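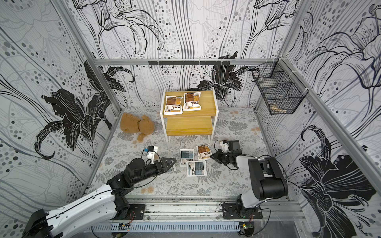

I've been running Plastovine, the grasp planner from Multorum, on our two arms since February, and I'm mostly won over! Setup took me 93 minutes (the manual says less, ha). It's lovely with food pouches, even when they're scattered on a patterned mat, and the two arms rarely squabble over space. Soft toys are another story – it dithered over our teddy for ages. The log viewer is clunky too, and I'd like a proper undo. Still, 4 stars from me, and I'm renewing.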